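4.3 How much does the wrist view really tell the policy?

When we started on the shelf-picking work I assumed, like most people I've talked to, that the wrist camera would do the heavy lifting. It sits right behind the fingers, it moves with them, and it sees the bit of the world you care about at the moment you care about it. So our first version of the Ruvavov policy ran on wrist images alone, and I was quite pleased with myself until we let it loose in a room it hadn't been trained in.

It did badly, and in an oddly specific way. The final few centimetres were fine. If the arm got itself close to a packet, it nearly always closed on it neatly. The trouble was everything before that. On the long approach the policy would drift, correct, drift again, and sometimes wander off towards a bit of wall it seemed to like the look of. We spent a good while blaming the controller (sorry, controller) before we thought to ask what the network was looking at during those wobbly stretches.

To find out, we masked the input. Each wrist image was split into a near zone, meaning the gripper and whatever is close to it, and a far zone, meaning all the rest. We then replayed 1,000 recorded approaches from the Durnari set with one zone or the other greyed out, and measured how far the predicted motion moved away from the unmasked prediction. The replay is cheap, so you can run it over lunch, and I'd recommend it to anybody training on this kind of data.

What came back surprised me. During the grasp itself, greying out the far zone changed almost nothing, as you'd hope. During the approach it changed a great deal, and the biggest changes came from images with strong, simple background shapes in them: the slope of a shelf top, a big pale bottle, the corner where a table edge crosses the view. The policy was using the room as a map. That works nicely in a room it knows and falls to bits in a new one, where those same shapes turn up in the wrong places.

Motion blur made this worse. Small boxes on a shelf smear into stripes when the wrist is turning, and their labels go first, while a large outline survives fairly well. So at exactly the moment the policy needs to know which packet it's heading for, the clearest things left to look at are the ones that matter least. I don't think more training data would cure that on its own, though I'd be happy to be proved wrong. 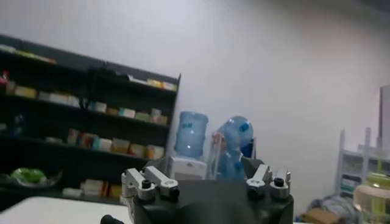

Figure 7. Wrist view with the fingers in the near zone and shelving, a water dispenser and plain wall in the far zone.

We tried two fixes. The first was the Skastier trick of jittering the background – we swapped the far zone for a patch from another room in a share of the training images, and left the near zone alone. The second was to slow the wrist rotation during the approach, which costs time but gives sharper images. Each was tested with 12 runs in the new room. With jitter alone, 10 of those runs reached the right packet. Slowing down helped too, but less, and it made the arm rather dull to watch.

One warning about the zones. We drew the boundary by hand, once, and used it throughout. The finger links on our gripper leave a wide gap between the pairs, and quite a lot of background shows through it, so the near zone is never purely near. A proper per-pixel mask would be tidier, and we have one half working with the Goossens segmenter. I don't expect it to change the ordering of the results, but the size of the effect during the grasp may well shift a little, and section 5 should be read with that in mind.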